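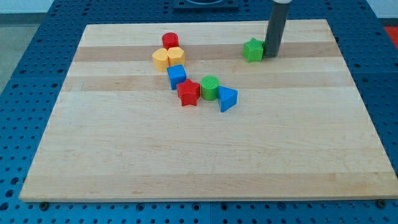
How do you set a stop-loss on a coin that barely trades overnight?

Place it below the last price where real buying took place, make it a stop-limit order, and keep the position small enough that a missed fill does not hurt much. The rest of this page goes through the steps in order.

Home | Guides | Order Types | Wallets | Fees | Glossary | Contact

Setting a stop on a thin market

Most guides to stop orders assume a busy market, where there is always someone on the other side at nearly the price you wanted. Smaller coins don't work that way. I'll use Wastine as the coin and Nindon as the exchange, as those are the two I trade with most, but the menus are much the same elsewhere.

Step 1. Look at the order book before the chart

Open the trading pair and switch to the depth view. Add up the buy orders within two or three percent of the current price. If your whole position is larger than that total, a market sell will push the price down as it fills, and you will get a worse average than the screen suggests.

Do this at two different times of day. A book that looks healthy at 3 p.m. can be almost empty at 4 a.m., and your stop has to work at both.

Step 2. Decide what you can lose

Start with money and work back to the price. Say you hold $800 of Wastine and you are willing to lose $70 on the trade. That is a drop of 8.75 percent, so your exit has to be no more than 8.75 percent under your entry, fees included.

If normal daily movement is larger than that, the stop will trigger on noise. You then have two choices: hold less, or accept a bigger loss. Cutting the position to $300 with the same $70 limit gives you room for a fall of just over 23 percent.

Step 3. Find the level

Set the chart to four-hour candles and look for the last low that came with high volume. Put the trigger a little under it. Avoid round numbers. Many people leave orders there, and the price often dips through them and comes back.

Ignore long wicks with no volume behind them. On a thin pair those are usually one impatient seller.

Step 4. Choose stop-limit or stop-market

A stop-market order sells at whatever price is available once the trigger is hit. You will get out if there are buyers at all, but the price may be poor.

A stop-limit order has two prices, the trigger and the lowest price you will take. If the market jumps past your limit, the order sits there unfilled and you still own the coin.

For thin pairs I use stop-limit with a gap of two to three percent between trigger and limit. On Nindon the two fields sit next to each other and are easy to swap by mistake — on a sell, the trigger goes on the left and should be the higher number.

Step 5. Check the trigger source

Some exchanges trigger on the last traded price and some on an index price. Last price can be moved by a single small trade. If your exchange offers an index, choose it in the order settings before you submit. On Flerkmont the setting is kept under Preferences and applies to every new order, so you only need to change it once.

Step 6. Set an alert above the stop

Put a price alert halfway between the current price and the trigger. It gives you time to look at the book and decide whether to sell by hand. I use the Rüegg app for this, and any alert tool will do.

Step 7. Review it

Check the order once a week and after any large move. Confirm that it is still open, that it covers the full amount you hold, and that it has no expiry date you forgot about. If the price has risen and made a new base, move the stop up under that base. Don't move it down once it is placed.

A stop order on an exchange only covers coins held on that exchange. Anything in your own wallet has no stop on it at all.

Related guides
Limit orders and partial fills
Reading a depth chart
How maker and taker fees are worked out
Moving coins off an exchange

Comments

tallgrass38
I had trigger and limit the wrong way round on Nindon for a month. It let me submit it without a warning. Checking all my orders tonight.

M.
Does the gap in step 4 still make sense for a pair with a 4% spread? I would think you need more.

pennyledger
@M. I go wider, five or six. Or I just don't trade those.

coldstart
Would like to see the same thing for buy stops.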